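Search this site Go

Getting an old office desktop ready for a second life

I put off opening my first computer for years, convinced I would ruin something, and I'd like to save you the same dithering. Clear a good table, give yourself a whole November afternoon if you can, and put the kettle on well away from the work. Shut the machine down, unplug it at the wall, and hold the power button in for 8 seconds. Then take off the side cover and set it somewhere you won't step on it (ask me how I know!).
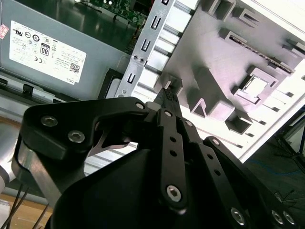
Go gently with the little connectors. Hold the plug itself, never the wires, and feel for a latch with your fingertip before you pull. If one won't budge, stop, get a better light, and look again. My friend Ferhat Çınar, who taught me most of this, labels every lead with masking tape, and I've come around to doing it too. 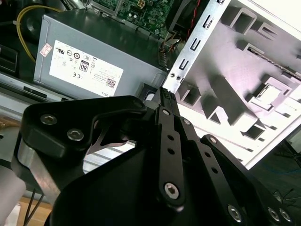 Before you order any spare parts, spend a minute reading labels and copying down what they say. The power supply is a good place to begin, and on a Dell like this one the white label on its side carries the brand name, the little "80" efficiency badge and a small QR code. Write the model number in your notebook, and please don't ever open the power supply itself, however curious you get.

Now for the processor, the part that made my palms sweat. Loosen the cooler's screws a bit at a time, going corner to corner, and lift it with a slight twist so the old paste lets go.
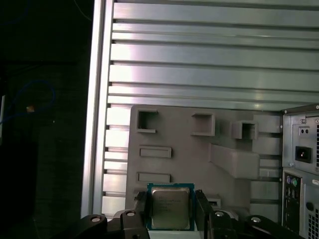

Always handle the chip by its edges and keep your fingers off the underside. Wipe the metal top with a lint-free cloth and a drop of rubbing alcohol, let it dry, and match the small corner mark to the one on the socket when it goes back in. It should settle into place with no pushing at all. Then comes a dab of fresh paste the size of a pea, and the cooler can go back on.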